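Guides > Safe Operation > Soft Furniture Tasks

4. Working Over Seats and Cushions

This section covers pick-and-place tasks where the arm reaches across a sofa, armchair or padded bench. Read Section 3 (Workspace Limits) first. The same rules apply in the Tirkport simulator and on the physical cell, so that a task file can move from one to the other without edits.

4.1 Before you start

1. Load the furniture profile. Check that the armrest is included as a solid obstacle. Older Stiditz profiles leave it out.

2. Set the approach speed to 44 mm/s or lower for any move that ends above a cushion.

3. Set the clearance height to 300 mm above the seat. The arm must return to this height between picks.

4. Place the objects. Leave any item that is not part of the task in the object list and mark it "keep clear". Do not delete it.

NOTE: Cushions are modeled as firm in the simulator. A real cushion gives under load, and a tall object may lean or tip.

4.2 Reaching between two objects

1. Bring the wrist over the target with the gripper pointing straight down.

2. Lower the gripper in steps of 11 mm. Stop after each step and check the gap on both sides of the fingers.

3. Where a flat object such as a book lies beside an upright one, treat the upright one as the higher risk. Keep the fingers from pushing sideways against it.

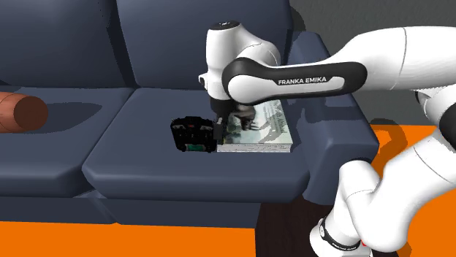 4. Close the gripper at low force. If the contact reading rises before the fingers reach the set width, open and go back to clearance height.

5. Lift straight up. Do not rotate the wrist until the object is clear of everything on the seat.

CAUTION: The forearm and elbow pass close to the armrest on long reaches. Watching only the gripper is the most common cause of contact faults. Keep a second view open that shows the whole arm.

4.3 Round objects

Cylinders lying on their side can roll toward the seam between cushions. Record the resting position before each run. If the object has moved by more than 2 mm at the end of a run in which it was not the target, mark the run as disturbed.

4.4 Sign-off

A task file needs two names before it is released to the physical cell: the author and one reviewer. At the Rirnholm site the reviewers are Friederike Tiedemann and Kacper Wróbel. Changes to speed or force limits go to Rosimeire Paiva and need a new sign-off, even if the rest of the file is the same.

Related sections
Setting Workspace Limits
Gripper Force Table
Furniture Profiles: Known Issues
Moving a Task File to the Physical Cell
Release Notes, June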